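Night Desk Wanted: Help Me Cover Crime, Courts and Crashes at the Gesby Lantern

Part-time, evenings and overnights, 25 hours a week

I've been the night editor at the Lantern since the days when we still had a scanner the size of a toaster oven, and I need a second person on the desk. That's the short version! If you already know you want it, skip to the bottom for how to apply. If you want to know what you'd be getting into, keep reading, because I'd much rather you find out from me now than at 2 in the morning with a police sergeant on the line.

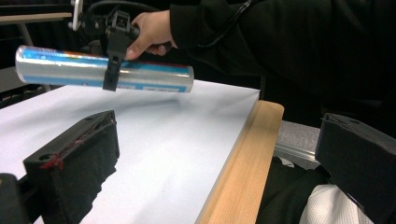

By Dorottya Bozsik, Night Editor

So, the job. You'd be writing the short stuff that a lot of our readers look at before anything else: the overnight arrests, the fender benders that close Lucero Avenue, the stolen trailers, the kitchen fires, the missing dog that turned out to be in the neighbor's garage. Most of these run four or five paragraphs. They sound easy, and some of them are, but every one has a real person's name or street in it, and the people who live on that street will read it over breakfast. I care a lot about getting them right.

A normal shift starts at 7 p.m. You read through whatever the day crew left (their notes are good, their handwriting is not), then you start your calls. We ring the city police, the county sheriff, the highway patrol and both fire dispatch centers. Some nights they've got nothing and you'll spend an hour cleaning up the court calendar. Other nights everything happens between 11 and midnight and you'll eat your sandwich standing up. I can't tell you which it'll be, and neither can they.

You'd also be responsible for following up. This is the part I'm fussiest about. When we report that someone has been arrested, we owe it to that person and to everybody else to say what happened next, even when it's dull, even when the charge gets dropped and there's no news in it. I keep a running list of open cases and right now there are 43 on it. You would take over half of that list in your first month, and I'd go through it with you case by case so you're not guessing.

What I'm looking for:

Somebody who can write a clean sentence on deadline. It doesn't have to sing.

Somebody who is comfortable on the phone. Dispatchers are busy and sometimes grumpy, and you'll need to be polite and also keep asking.

A valid driver's license and a car that starts. Once or twice a week I might ask you to drive out to something.

Good sense about names. We don't name juveniles, we don't name victims without permission, and we don't name people who haven't been charged. I'll train you on the gray areas, and there are plenty.

Spanish is a big plus. So is knowing the difference between the Gesby city limits and the county, which trips up even people who were born here.

You do not need a journalism degree. I don't have one. Before this I ran the front office at a tire shop, and the best reporter I ever worked with had been a school bus driver. If you've kept careful records, calmed down an angry customer, or sat through a long meeting and told your family about it later in a way that kept them awake, I want to hear from you.

The pay is $20 an hour, plus mileage, plus an extra $2 an hour for anything worked after midnight. It's part time, so there's no health plan, and I wish I had better news on that front. You do get paid sick time from your first day and your birthday off. Parking is free after six in the lot behind the Solelari bakery, and they start baking around the time we're finishing up, so the walk to your car smells wonderful.

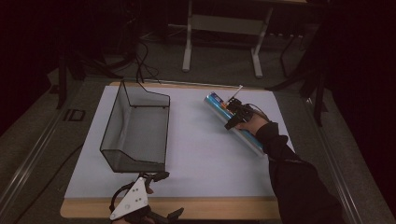
Additional reporting by Emese Hajdu, Courts

Emese wanted a section of her own in this ad and I said fine, so the next bit comes from her notes. She covers the courthouse during the day, and you two would be handing things back and forth constantly. She'd like you to know that the clerk's office closes at 4:30 and will not open the window at 4:31. She'd like your notes typed, with the case number first and the last name second. She asks that you never write "allegedly" when you can say who is doing the alleging. And she will answer texts until 10 p.m. but not after, unless a judge has been arrested.

Back to me. We file everything through a system called Sorar, which you won't have used before. It takes a couple of shifts to get the hang of, it logs you out if you look at it wrong, and you have to save before you attach anything or you lose your headline. I've written up a cheat sheet that's taped to the desk.

Training runs three weeks and it's paid at the full rate. For the first week you'd sit next to me and listen in on calls. In the second you make the calls and I listen. By the third you're writing for the site and I'm reading everything before it goes up. After that I still read everything before it goes up, and you'd read mine. We've both had our bacon saved that way.

I'd like someone to start in September, but I can wait a few weeks for the right person if you need to give notice somewhere.

How to apply: send me a letter, one page, telling me why nights suit you. Then pick any police story you've read lately, from us or anywhere else, and tell me one question the writer should have asked and didn't. No resume needed at this stage. Drop it at the front counter with my name on the envelope or use the contact form on our site and choose "Night Desk." I read all of them myself and you'll get an answer either way.

If you'd like to see the desk before deciding, call the newsroom after 7 p.m. and ask for Dorottya. If I put you on hold, the scanner just went off. Stay on the line and I'll come back to you.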